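Rear Suspension Lift on a Light Pickup: Spacer Blocks and Add-a-Leaf
Project report, Vehicle Technology
Takumi Sakamoto and Venla Mäkelä
Supervisor: Jarmo Laitinen

1. Purpose
The project compared two ways of raising the rear of a Sekcombe pickup with leaf springs. Method A used Sterberg spacer blocks between axle and spring. Method B added one Billex leaf to each pack. Ride height and axle wrap were recorded for both.

2. Method
Ride height was measured from hub center to fender lip on level floor, tires at the same pressure. The truck was rolled back and forth before each reading to settle the springs. Each reading was repeated 4 times and the mean was used. U-bolts were replaced for each setup and torqued in a cross pattern.
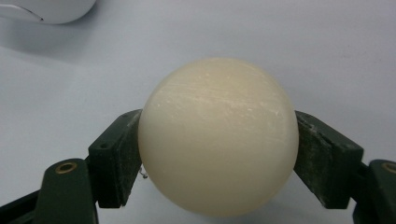
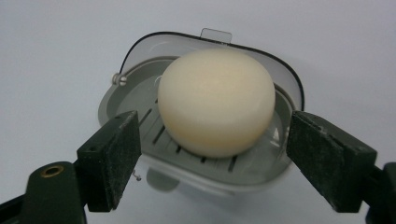 3. Results
Hub-to-fender height was 539 mm with the blocks. The added leaf gave a slightly lower figure and settled further under load. Axle wrap under hard starts was greater with the blocks. With a 379 kg load in the bed, neither setup touched the bump stops.

4. Sources of error
The left spring pack had 2 worn bushings, which were not replaced until December. Pinion angle was checked with the blocks only.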